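4. 그릇 옆자리: 빵은 왜 자꾸 바깥에 놓이는가

앞 절에서 그릇의 크기 얘기를 길게 했으니 이제 자리 얘기로 넘어갈게요. 사실 제가 이 연구에서 제일 좋아하는 부분이 여기예요(초고에서는 이 절만 논문의 절반이었는데 심사 의견을 받고 많이 덜어냈습니다). 빵과 그릇이 한 면 위에 같이 있을 때, 빵은 그릇 안에 있을 수도 있고 밖에 있을 수도 있잖아요. 그런데 기존의 상차림 연구는 거의 다 '안'을 다룹니다. 담긴 음식, 완성된 상, 손님이 보는 모양. 그 직전의 시간, 그러니까 그릇은 꺼내 놨는데 빵은 아직 그 옆에 누워 있는 시간은 기록에서 빠지는 일이 많아요.

저는 이 상태를 '옆자리'라고 부르겠습니다. 정의는 느슨하게 잡았어요. 그릇과 빵이 같은 바닥면을 공유하고, 둘 사이에 다른 물건이 끼어 있지 않고, 빵이 그릇 안에 들어가 있지 않으면 옆자리로 봅니다. 접시 위에 그릇과 빵이 함께 올라간 경우는 뺐습니다. 접시가 이미 하나의 '안'을 만들어 버리거든요. 이 기준을 놓고 웨케사 카이자게와 꽤 오래 다퉜는데, 카이자게는 쟁반도 빼자는 쪽이었고 저는 쟁반은 남기자는 쪽이었어요. 결국 쟁반은 남겼고, 대신 테두리가 빵 높이보다 높은 쟁반은 그릇으로 분류했습니다. 지금 생각해도 좀 억지스러운 선이긴 한데, 선을 안 그으면 분류가 끝나질 않더라고요!

4.1 자료

이 절에서 쓰는 자료는 두 가지예요. 하나는 기록자들이 남긴 상차림 일지 67편이고, 다른 하나는 1873년에 나온 롤렌(Rolen)의 살림 안내서입니다. 일지는 자유 형식으로 받았어요. 양식을 나눠 드릴까 고민하다가 그만뒀는데, 덕분에 읽는 데 시간이 엄청나게 걸렸고 또 그만큼 재미있었습니다. 어떤 분은 빵의 이름을 안 쓰고 '그것'이라고만 쓰셨고, 어떤 분은 그릇을 꺼낸 찬장의 문소리부터 적으셨어요. 코딩은 저와 카이자게가 따로 하고 나서 맞춰 봤습니다. 어긋난 곳은 대부분 모닝빵처럼 한입에 들어가는 빵이었는데, 이런 빵은 쓰는 사람도 '담았다'와 '놓았다'를 섞어 쓰더라고요.

롤렌의 안내서는 성격이 아주 다릅니다. 지시문이에요. 빵은 마지막에 담으라, 담기 전의 빵은 천 위에 두라, 식탁의 맨면에 두지 말라. 이런 문장이 줄줄이 나오는데, 읽다 보면 당시 사람들이 빵을 얼마나 자주 맨면에 올려놓았을지 짐작이 가요. 다들 안 하는 일을 굳이 금지하지는 않았을 테니까요. 물론 이건 추측이고, 안내서 한 권으로 그 시대의 부엌을 말할 생각은 없습니다.

4.2 바닥면과 빵의 모양

일지를 읽으면서 먼저 눈에 띈 것은 바닥면이었어요. 저는 도마나 행주가 압도적일 줄 알았거든요. 그런데 신문지, 유산지, 달력 뒷면, 공작용 재단 매트까지 별게 다 나옵니다. 재단 매트는 특히 제 마음에 들었어요. 격자가 그려져 있어서 빵의 자리가 자꾸 눈에 들어오고, 물건을 놓는 쪽에서도 은근히 줄을 의식하게 되는 면이라서요. 둥근 빵은 격자 위에서 어느 쪽으로 돌려 놔도 똑같아 보이는데, 긴 빵은 조금만 틀어져도 바로 티가 나죠.

그래서 빵의 모양을 둘로 나눠서 생각해 봤습니다. 방향이 있는 빵과 방향이 없는 빵. 식빵 덩어리나 길쭉한 우유빵은 앞의 것이고, 껍질이 그물처럼 갈라진 파인애플번이나 단팥빵은 뒤의 것이에요. 일지에서 방향이 없는 빵은 그릇 가까이에 놓였다는 표현이 많고('그릇에 붙여서', '그릇 바로 옆에'), 방향이 있는 빵은 가장자리나 모서리와 함께 적히는 일이 많았습니다('매트 끝에 맞춰서', '식탁 모서리 쪽으로'). 둥근 것끼리는 서로 기대고 긴 것은 변에 기댄다고 할까요. 그림 4의 배치가 딱 그런 식이라 저는 이걸 볼 때마다 좀 반가워요.

그림 4. 초록색 재단 매트 위의 옆자리 배치. 빈 분홍색 도자기 그릇 왼쪽에 둥근 빵이 있고, 긴 빵은 매트의 왼쪽 가장자리 가까이에 세로로 놓여 있다.
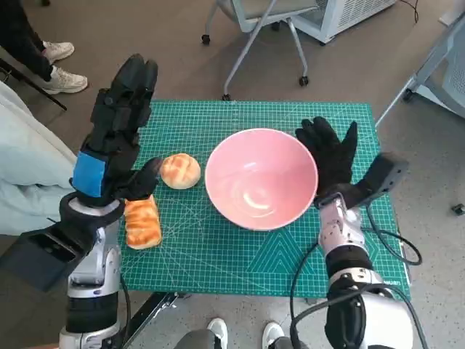
야스퍼르 헤이르츠는 이 대목의 초고를 읽고 나서, 긴 빵이 가장자리로 가는 건 모양 때문이 아니라 순서 때문일 거라고 적어 보냈어요. 큰 빵은 대개 나중에 썰 생각으로 치워 두는 것이고, 치워 두는 물건은 어디서나 가장자리로 밀린다는 얘기였습니다. 거기에 덧붙여, 모양을 따지고 싶으면 긴데 안 써는 빵을 찾아보라고도 했고요.

솔직히 좀 뜨끔했어요. 제 자료에서는 긴 빵과 썰어 먹는 빵이 거의 겹치니까요. 그래서 일지를 다시 뒤져서 길지만 통째로 먹는 빵, 그러니까 핫도그빵이나 작은 바게트가 나오는 대목을 따로 모았습니다. 결과는 애매했어요. 핫도그빵은 그릇 옆에 나란히, 그릇과 평행하게(둥근 그릇과 평행하다는 게 말이 되나 싶지만 기록자분이 정말 그렇게 쓰셨어요) 놓인 경우가 있었고, 작은 바게트는 여전히 가장자리로 갔습니다. 헤이르츠의 설명이 핫도그빵에는 맞고 바게트에는 안 맞는 셈이죠. 저는 두 설명이 같이 작동한다고 보는 쪽인데, 지금 자료로는 어느 쪽이 더 센지 가를 수 없습니다.

4.3 빈 그릇이 하는 일

빈 그릇 얘기를 빼놓을 수 없어요. 옆자리 상태에서 그릇은 대개 비어 있는데, 이 '비어 있음'이 일지에 적히는 방식이 재미있습니다. 수프나 밥이 나오는 날의 일지에서는 빈 그릇이 아예 언급되지 않아요. 채우고 나서야 그릇이 문장에 등장하죠. 반면 빵이 나오는 날에는 빈 그릇이 훨씬 일찍 등장합니다. 색도 적고, 윤기도 적고, 이가 나간 자리도 적어요. 한 기록자는 린치(Lynch) 가게에서 산 그릇의 안쪽 색이 바깥보다 짙다는 얘기로 반 쪽을 채우셨는데, 정작 그날의 빵이 무슨 빵인지는 끝까지 안 나옵니다.

제 생각에는 빵이 그릇을 덜 필요로 하기 때문에 오히려 그릇이 잘 보이는 것 같아요. 수프는 그릇 없이는 식탁에 있을 수가 없잖아요. 빵은 있을 수 있고, 그러니 그릇을 꺼내는 행동에는 선택이 들어갑니다. 꺼냈다는 건 담을 마음이 있다는 뜻이고, 아직 비어 있다는 건 그 마음이 유예 중이라는 뜻이고요. 카이자게는 이 문단이 너무 멋을 부렸다고 하는데, 그래도 남겨 두겠습니다.

깊이도 짚어 둘게요. 일지에서 빵과 짝이 되는 그릇은 얕은 것보다 우묵한 것이 많았습니다. 얕은 그릇은 접시 취급을 받아서 빵이 금방 올라가 버려요. 우묵한 그릇은 사정이 다릅니다. 둥근 빵 하나를 통째로 넣으면 꺼내기가 번거롭고, 긴 빵은 한쪽이 비죽 나오죠. 그래서 우묵한 그릇 앞에서는 한 번 더 생각하게 되고, 그 생각하는 동안 빵은 옆자리에 있습니다. 이카흐(Ikach)의 기록자 한 분은 이 시간을 '빵이 줄 서는 시간'이라고 쓰셨어요. 너무 좋아서 논문 제목으로 쓸까 했습니다.

4.4 조각의 자리

지금까지는 통째인 빵만 얘기했는데, 조각이 끼어들면 그림이 꽤 달라집니다. 자르거나 뜯은 빵은 단면이 생기고, 단면이 생기면 그것도 일종의 방향이 되니까요. 둥근 빵은 방향이 없다고 했지만 그 절반에는 방향이 있어요. 단면을 위로 둘지, 아래로 둘지, 그릇 쪽으로 둘지. 일지에서 단면을 바닥에 댔다는 기록은 드물고, 그런 경우에는 거의 꼭 변명이 붙습니다(급했다, 매트를 방금 닦았다, 어차피 내가 먹을 거였다).

또 하나, 조각은 머무는 시간이 짧게 적힙니다. 통빵은 '놓여 있다'고 쓰는데 조각은 '들고 있다', '옮긴다', '집는다'고 써요. 같은 기록자의 같은 날 일지 안에서도 동사가 갈립니다. 빵을 반으로 가르는 순간 남은 빵까지 갑자기 온전해 보인다고 적은 분도 계셨는데, 그림 5처럼 통빵과 조각이 한 면에서 만나면 저도 그 말이 무슨 뜻인지 알 것 같아요.

그림 5. 통빵과 조각. 둥근 빵은 그릇에 거의 닿아 있고, 밝은색 단면이 보이는 작은 조각은 매트 면 바로 위에 들려 있다. 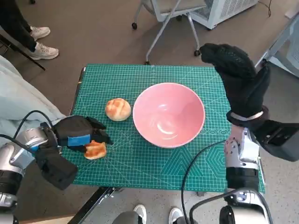 렐루보프(Leluvov), 5월

현장 노트에서 그대로 옮깁니다. 오후 늦게 기록자 댁 부엌에 앉아 있었다. 빵은 둥근 것과 긴 것, 그릇은 우묵한 것. 주인이 그릇을 먼저 꺼내서 식탁에 놓고는 빵을 봉지째 그 옆에 뒀다. 봉지에서 꺼낸 뒤에도 둥근 빵은 그릇 옆에 그대로 있었다. 왜 안 담느냐고 물으니 "담으면 손님 거 같잖아" 하고 웃었다. 조금 뒤에 둥근 빵을 반으로 갈라 한쪽을 나한테 줬다. 나머지 반은 단면이 위로 오게 해서 다시 그릇 옆. 긴 빵은 내가 나올 때까지 아무도 건드리지 않았다.

노트에서 저를 붙잡은 건 '손님 거 같잖아'라는 말이었어요. 저는 그날 분명히 손님이었거든요. 그런데도 담지 않은 빵을 받았고, 그게 섭섭하기는커녕 꽤 기분이 좋았습니다. 돌아와서 일지를 다시 읽어 보니 비슷한 대목이 여기저기 있어요. 가족끼리 먹을 때는 옆자리에서 바로 손으로 가고, 누가 오면 담습니다. 자주 오는 친구는 그 중간이라서, 담았다가 도로 꺼내서 준다는 기록까지 있었고요(왜 그러시는지는 기록자 본인도 모르겠다고 하셨습니다).

그러니까 옆자리를 그저 담기 전 단계로만 보면 놓치는 게 생깁니다. 끝까지 담기지 않는 빵도 많아요. 우묵한 그릇이 처음부터 끝까지 빈 채로 있다가 그대로 찬장에 돌아간 날도 일지에 나옵니다. 그런 날의 그릇은 뭘 한 걸까요? 카이자게는 그냥 깜빡한 거라고 하고, 저는 그릇이 거기 있어서 빵이 놓일 자리가 정해졌다고 봅니다. 그릇이 없는 날의 일지에서는 빵의 위치가 잘 안 적히거든요. '식탁에 빵이 있었다'로 끝이에요. 그릇이 나와 있는 날에만 왼쪽이니 앞이니 붙여 뒀느니 하는 말이 나옵니다.

4.5 남은 문제

롤렌의 안내서로 잠깐 돌아가면, 담기 전의 빵을 천 위에 두라는 지시는 옆자리를 인정하는 문장으로도 읽힙니다. 빵이 그릇 밖에 있는 시간이 있다는 걸 알고, 그 시간에도 깔개를 마련해 준 거니까요. 저는 처음에 이 문장을 위생에 관한 것으로만 읽었는데 헤이르츠의 메모를 받고 나서 다시 보니 순서에 관한 문장이기도 하더라고요. 천이 깔린 곳이 곧 기다리는 곳이 되는 거죠.

아쉬운 점도 적어 둘게요. 우선 일지는 글이라서, 쓴 사람이 중요하다고 느낀 거리만 남습니다. 그릇과 빵이 한 뼘 떨어져 있었는지 닿아 있었는지는 대부분 알 수 없어요. 왼손잡이와 오른손잡이를 구분해서 묻지 않은 것도 제 실수입니다. 옆자리가 그릇의 왼쪽인지 오른쪽인지 따져 보려다가 그제야 알아차렸고, 기록자분들께 다시 여쭤 보는 중이에요. 답을 주신 분들 중에는 "그건 남편이 놓은 건데요"라고 하신 분도 계셔서, 누가 놓고 누가 적었는지부터 다시 정리해야 할 판입니다. 바구니를 그릇으로 볼지의 문제는 5절에서 따로 다룹니다.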